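Training on fewer stems, part two

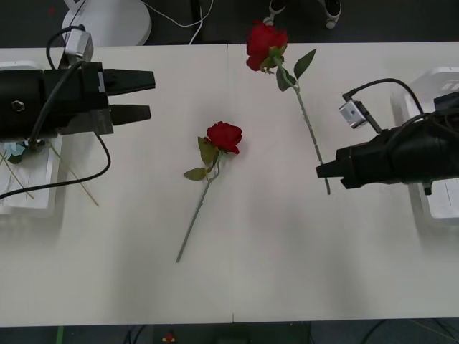 Does adding more demonstrations fix the missed grasps on thin stems?

Only up to a point. I trained the Rosix policy on 143 demonstrations, then on 2323, and the misses dropped a lot for stems lying flat. For stems at a steep angle to the gripper they barely moved.

What helped more was varying the start pose. I collected 12 new layouts in October, five of them with two roses on the table, and retrained from the small set. It now picks a rose and commits to it. Handing over between arms is still slow.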